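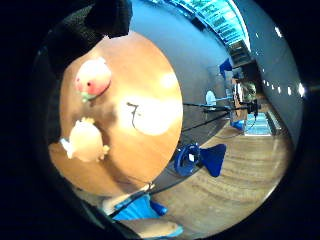
Part 2: Setting up the sorting table

Okay, so the shelf is up (if it isn't, go back to Part 1, I'll wait) and now we get to the bit I like best, which is the table where the soft toys and the small stuff get sorted before they go in baskets. I've set this up in my own living room and then again at the Dokel play corner, and the steps below are the ones we ended up keeping.

What you need: one round table, one open basket with holes in the sides, a few sheets of plain white paper, a thick black marker, and whatever toys are lying around. Budget 18 minutes for the first go. After that it's faster!

1. Clear the tabletop and wipe it down with a damp cloth. If yours is finished wood, dry it right away or you'll get those cloudy rings that take forever to buff out.

2. Write one big number on each sheet of paper, one sheet per basket. I use plain numerals and no words, so kids who can't read yet can still match them up. Make them large enough to read from across the room.

3. Put the first sheet in the middle of the table. Only one at a time, please. I tried laying them all out at once and everything got piled on whichever number was closest.

Note: shiny paper is a pain under ceiling lights. You get a glare right where the number is and people keep tilting their heads. Cheap printer paper works great.

4. Set the soft toys out next to the sheet, a couple at a time. Little round plush ones like to roll, so park them on their flattest side and keep them back from the edge.

5. Check each toy before it goes anywhere. Loose seam, dangling thread, button eye that wiggles? That goes in the mending bag and not in the basket. (My mending bag is an old pillowcase from Weltberg and it is always full. I have made peace with this.)

Caution: keep anything with small detachable parts off this table if there are toddlers about. A round table has no safe corner, they can reach it from every side.

6. Bring in the basket and stand it toward the back of the table, so you can reach over the toys you're still checking. Plastic baskets with openings in the sides are my favorite for this, you can peek through and see what's down at the bottom without tipping the whole thing out.

7. Lower things in, don't toss them. Heavier or harder pieces go first, soft ones on top. Stop when the top one is just poking up over the rim, because past that point the basket won't slide onto the lower shelf.
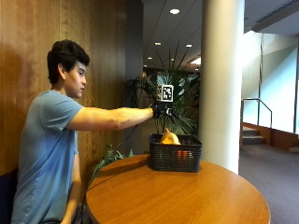 Kobe Leemans wrote in after trying the first version of this guide to say that step 7 went fine for him until he stacked the baskets, and the soft toys on top came out flat as pancakes. He now fills his only to the rim when they're going to be stacked, and he'd like me to put that in writing.

So it's in writing, Kobe! Fill to the rim for stacking, a bit over for shelves.

8. Fold the number sheet in half and tuck it down the front of the basket with the number facing out. Tape it if the basket is going to travel.

9. Put the basket on its shelf and start again with the next sheet.

If something goes wrong

The basket slides around when you reach in: put a scrap of rubber shelf liner under it. A folded dish towel does the job too.

The paper won't stay put: two small loops of masking tape on the back. No clear tape on the wood, it leaves a sticky line.

You ran out of numbers you can tell apart: draw a line under the 6 and the 9. I forgot this and spent an evening swapping two baskets back.

Part 3 covers the labels for the shelf itself, and you'll want the marker again for that, so don't put it away yet.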